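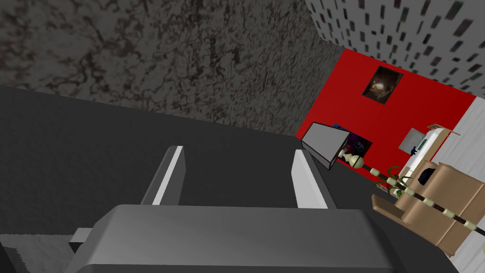 손가락을 벌리라는 명령이 나갔다고 해서 손가락이 벌어진 것은 아니며, 우리 기록 형식은 이 두 가지를 처음부터 한 칸에 적고 있었다고 Wilma Semple은 지난 호에 대한 답장에 썼습니다. 지난 호에서 저는 문 여는 작업의 고장을 "그리퍼가 늦게 놓는 문제"라고 불렀습니다. Semple은 이 이름이 잘못되었다고 합니다. 로봇은 늦게 놓은 것이 아니라 놓았다고 믿은 채로 뒤로 물러났다는 의견입니다. 기록을 다시 읽은 뒤에 저도 같은 생각이 되었습니다. 그래서 이번 호에서는 이 고장을 다시 설명하고, 지난 호의 잘못된 부분을 고치겠습니다.

## 무슨 일이 있었는가

2018년 3월 18일, Vorkberg 시험실에서 실물 로봇으로 문 열기 시험을 하던 중에 문손잡이의 축이 휘었습니다. 다친 사람은 없습니다. 시험을 지켜보던 두 사람은 모두 노란 선 바깥에 서 있었습니다. 로봇의 오른쪽 손목에서는 힘 센서의 영점이 틀어졌고, 그 부품은 지금 교정을 기다리고 있습니다.

순서는 다음과 같았습니다. 로봇은 손잡이를 잡고 돌렸고, 문을 조금 당겼습니다. 그다음에 제어 프로그램 Tichý가 "놓기" 명령을 보냈습니다. 기록에는 같은 시각에 "놓음"이라고 적혀 있습니다. 바로 뒤에 몸통이 후진을 시작했습니다. 그런데 오른쪽 그리퍼의 손가락은 아직 손잡이를 잡고 있었습니다. 문은 정지쇠에 닿을 때까지 따라왔고, 거기에서 손잡이 축이 힘을 받았습니다.

당기는 힘의 한계는 60 N으로 정해져 있습니다. 이 한계는 팔을 움직이는 동안에만 검사됩니다. 몸통이 움직이는 동안에는 팔이 "운반 자세"에 있다고 가정하므로 검사가 꺼집니다. 지난 호에 저는 "힘 한계가 작동하지 않았다"고 썼는데, 이 표현은 독자에게 센서가 고장 났다는 인상을 줄 수 있습니다. 그 순간에 센서는 값을 제대로 보내고 있었습니다. 그 값을 읽는 부분이 쉬고 있었습니다. 정정합니다.

## 시뮬레이션에서는 왜 못 보았는가

Clorley 쪽 동료들이 가장 많이 물어본 것이 이 질문이었습니다. 우리는 실물 시험 전에 Toltora 환경에서 문 열기를 3,000회 실행했습니다. 성공률이 좋았고, 충돌 경고도 거의 없었습니다.
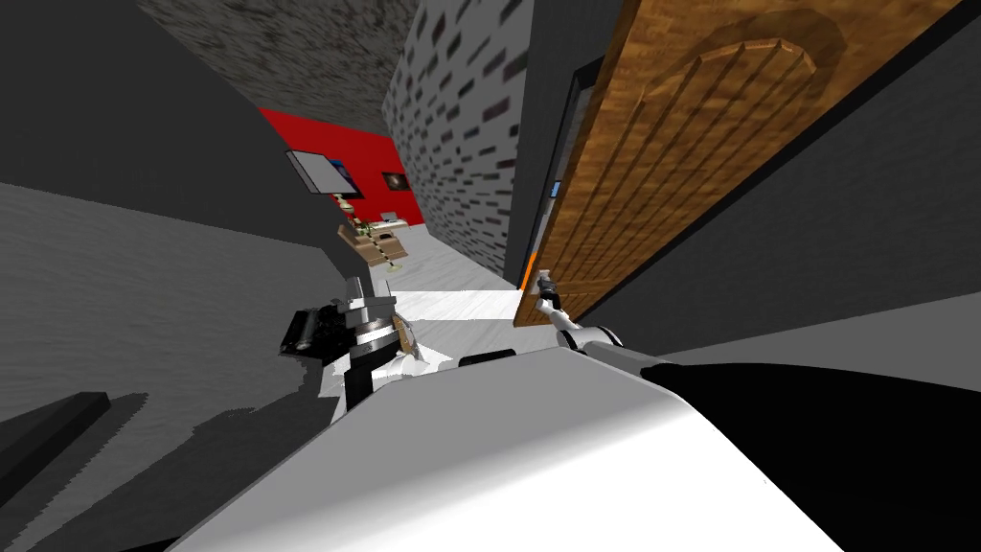

Toltora의 성공 판정은 문의 각도만 봅니다. 문이 정해진 각도를 넘으면 그 회차는 성공으로 끝나고, 장면은 처음 상태로 돌아갑니다. 그 뒤에 손가락이 무엇을 하고 있는지는 점수에 들어가지 않습니다. 위의 장면처럼 나무 문이 조금 열린 듯 보이고 오른팔의 그리퍼가 아직 손잡이 부근에 닿아 있는 상태에서도, 각도만 맞으면 판정은 이미 끝날 수 있습니다. 실물 시험실에서는 그다음 동작이 계속됩니다. 시뮬레이션은 사고가 생기는 구간 바로 앞에서 매번 멈추고 있었던 셈입니다.

그리고 두 번째 이유가 있습니다. 시뮬레이션의 손가락은 명령을 받으면 거의 지연 없이 벌어집니다. 실물의 손가락은 잡은 물건이 비스듬하게 끼어 있을 때 훨씬 느립니다. 특히 손잡이를 돌린 상태에서 놓으려고 하면 손잡이의 스프링이 손가락 안쪽 면을 밀어서 마찰이 커집니다. Vorkberg에서 이 조건을 손으로 재현해 보았더니 손가락이 끝까지 벌어지는 데 4,000 ms가 걸린 경우도 있었습니다. Tichý는 놓기 명령 후에 대기 시간이 없습니다. 예전 판에는 짧은 대기가 있었으나, 작업 시간을 줄이려고 누군가가 지웠습니다. 변경 기록에는 "불필요한 대기 제거"라고만 되어 있습니다. 저는 그 변경을 검토한 사람 중 하나이고, 그때 아무 의견도 적지 않았습니다.

## 지금까지 고친 것

- 기록 형식에서 "놓기 명령"과 "손가락 간격 측정값"을 서로 다른 칸으로 나누었습니다. 예전 기록은 변환하지 않습니다. 예전 기록의 "놓음"은 모두 명령으로 읽어 주십시오.
- 몸통 이동은 측정된 손가락 간격이 기준보다 넓을 때만 시작됩니다. 기준값은 그리퍼마다 설정 파일에 적습니다. 값이 없으면 프로그램이 시작하지 않습니다.
- 힘 한계 검사는 몸통이 움직일 때도 켜져 있습니다. 이 변경 뒤에 거짓 정지가 늘었습니다. 바닥의 문턱을 넘을 때 팔이 흔들리는 것이 원인으로 보입니다. 불편하지만 검사는 끄지 마십시오.
- Toltora의 문 열기 과제는 각도 판정 뒤에도 계속 실행됩니다. 로봇이 손잡이에서 떨어지고 몸통이 물러난 다음에 회차가 끝납니다.

마지막 항목 때문에 예전 점수와 새 점수는 비교할 수 없습니다. 새 판정으로 일부를 다시 실행했는데, 각도로는 성공이던 회차 중에서 실패로 바뀐 것이 꽤 나왔습니다. 정확한 비율은 전체 실행이 끝난 뒤에 싣겠습니다. 중간 숫자를 보고서에 옮겨 적지 말아 주시기를 부탁드립니다.

## 아직 고치지 못한 것

시뮬레이션의 손가락 마찰은 아직 그대로입니다. 손잡이 스프링의 힘을 모델에 넣어 보았으나 접촉 계산이 불안정해져서 손잡이가 떨리기 시작했고, 어떤 회차에서는 문이 혼자 열렸습니다. 지금은 놓기 동작에 임의의 지연을 넣는 방법을 쓰고 있습니다. 실제 현상을 그대로 옮긴 것은 아니지만, 제어 프로그램이 손가락 상태를 확인하지 않으면 바로 실패하므로 이번 같은 실수는 찾을 수 있습니다.

왼팔에 대한 질문도 있었습니다. 문을 열 때 왼팔은 일을 하지 않고 접은 자세로 기다립니다. 이번 사고에서는 왼팔이 아무것에도 닿지 않았습니다. 그래도 왼팔에는 힘 한계가 따로 설정되어 있고, 이 값이 마지막으로 확인된 날짜를 우리는 찾지 못했습니다. 확인이 끝날 때까지 실물 로봇에서는 두 팔을 같이 쓰는 과제를 하지 않습니다.

비상 정지에 대해서도 짧게 씁니다. 지켜보던 사람은 문이 로봇을 따라오는 것을 보고 단추를 눌렀고, 로봇은 바로 멈추었습니다. 다만 멈춘 뒤에도 손가락은 잡은 힘을 유지했습니다. 물건을 떨어뜨리지 않게 하려는 설계이므로 고장은 아닙니다. 그러나 시험실의 안내문에는 이 내용이 없었고, 한 사람이 손잡이를 손으로 빼려고 다가갔습니다. 옆 사람이 말려서 손을 대지는 않았습니다. 저는 손잡이 축보다 이 일이 더 걱정됩니다. 안내문에 다음 문장을 넣었습니다.

> 비상 정지 후에도 그리퍼는 물체를 잡고 있을 수 있습니다. 전원 차단을 확인하기 전에는 손가락 사이에 손을 넣지 마십시오.

다른 시험실에서도 같은 안내문을 쓰고 있으면 새것으로 바꾸어 주십시오. 영어판은 Semple이 고쳐서 공용 폴더에 올려 두었습니다. 한국어판에 어색한 문장이 있으면 저에게 알려 주시면 감사하겠습니다. 한국어는 제 모국어가 아니라서, 안전에 관한 문장은 여러 분이 읽어 주시는 것이 좋습니다.

## 다음 일정

실물 로봇의 문 열기 시험은 손목 센서의 교정이 끝날 때까지 중단합니다. 교정 업체의 답으로는 5월에 부품이 돌아옵니다. 그동안 Toltora 실행은 계속하며, 새 기록 형식으로 만든 파일만 받습니다. 옛 형식으로 이미 제출하신 분은 다시 실행하셔야 합니다. 설정 파일의 손가락 간격 기준값을 모르는 분은 그리퍼의 모델 번호와 함께 메일을 보내 주십시오.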